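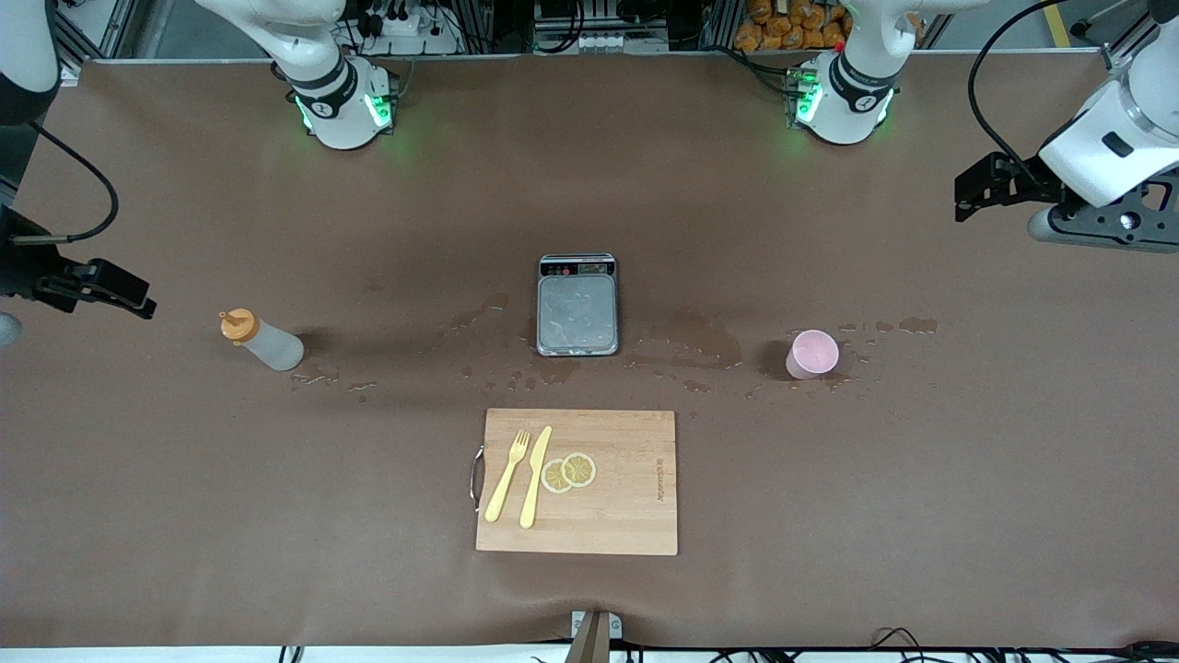
Wipe towards yourself and lift whatever is in the way, was how Phúc Tăng put it when we asked what a sensible person does with water on a worktop, adding that most of us go round the scale and come back to regret it. We have kept returning to that remark while writing this section, which deals with small spills among things that are already out in use, and with the order in which people deal with them.

4.2 Water among the utensils

Our diary keepers in Pendness wrote down 600 spills over the winter, and we were rather touched by how much trouble they took over it. Plain water was by far the dullest entry, and for that reason we were glad to have it, as a splash of water leaves people free to choose. They may mop at once, or finish weighing the flour first, or move the cutting board and then forget why they had moved it. Figure 8 shows the sort of layout we have in mind: a digital kitchen scale, a cutting board with a metal handle, a pale yellow knife and fork lying on it, a bottle on its side with an orange cap, and splashes on the tabletop between them.
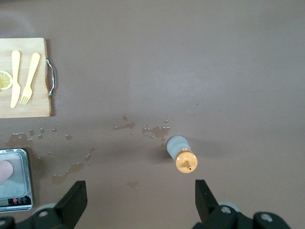
The board should go first, Byung-chul Ko wrote in the margin of our draft, because wood drinks and plastic doesn't. We had put the scale first, thinking of its buttons, and the diaries are no help in settling the matter between us. Of the entries that mention both objects, 19 have the board lifted before the scale and almost as many have it the other way about, with a good deal of crossing out. A few of the keepers simply moved everything to one end and started again, a method for which we have some sympathy.

What the entries do agree on is that the big puddle gets the cloth and the little drops get left. People wrote warmly of the first wipe and hardly at all of the second. The household in Bepari Road was the exception, and went back over the whole worktop with a dry tea towel every time, but they had a new Ploltwood surface and were anxious about it.

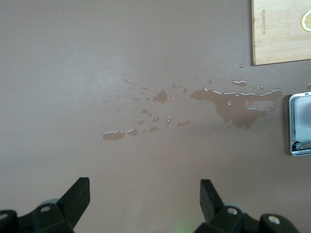
For the coding we therefore treated a spill as two things, a main body of water and its outlying drops, and gave each its own line in the table. It made for a longer table than any of us wanted, and it meant reading all the diaries through again in March, but it does let us say when a person thought the job was done, as distinct from when the surface was dry. The Wekdale diaries, which were kept on loose sheets, could only be coded for the main puddle and are left out of the comparison that follows.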